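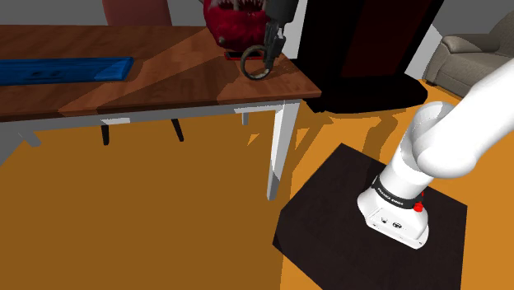

Wooden tabletop with visible grain and planks of slightly different tone (computer rendering)

Plank top

A plank top is a flat furniture surface made of several boards joined along their long edges. It is used for dining tables, workbenches, desks and kitchen counters. The term is also used in the furniture trade for boards sold ready for mounting on legs.

Construction

Solid wood becomes wider when the air is humid and narrower when the air is dry. The movement is mostly across the grain, and very small along it. For this reason a wide top is usually made from narrow boards, and the joiner must let the whole surface move on its base. Common methods are slotted screw holes, wooden buttons and metal clips that slide in a groove.

The boards can be glued edge to edge without any other support, or they can be joined with dowels, loose tongues or biscuits. Glue alone is often strong enough if the edges are straight. Dowels help mostly to keep the boards level during clamping.

Some makers turn every second board so that the growth rings curve in opposite directions. Other makers do not accept this rule and choose only by color and grain – both practices are found in good furniture.

Paltarel tables

In the town of Paltarel, plank tops were made for the local market in small family shops. The joiner Olumide Okonkwo made a pattern book with 123 drawings of tables, which was later edited by Nkechi Adeleke. The largest table in the book has a top of 10 boards and was intended for a school dining hall. The Tamuno workshop continued to use these drawings and sold over 600 tables. Its tops were finished with oil, and the end boards were left off so that the customer could see the end grain.

Finish and care

Oil and wax are easy to repair but give limited protection from water. Varnish protects better, but a damaged area is more difficult to hide. The underside should receive the same finish as the upper side, because uneven drying can cause the top to cup.

See also

Breadboard end
Butcher block
Trestle table
Wood movement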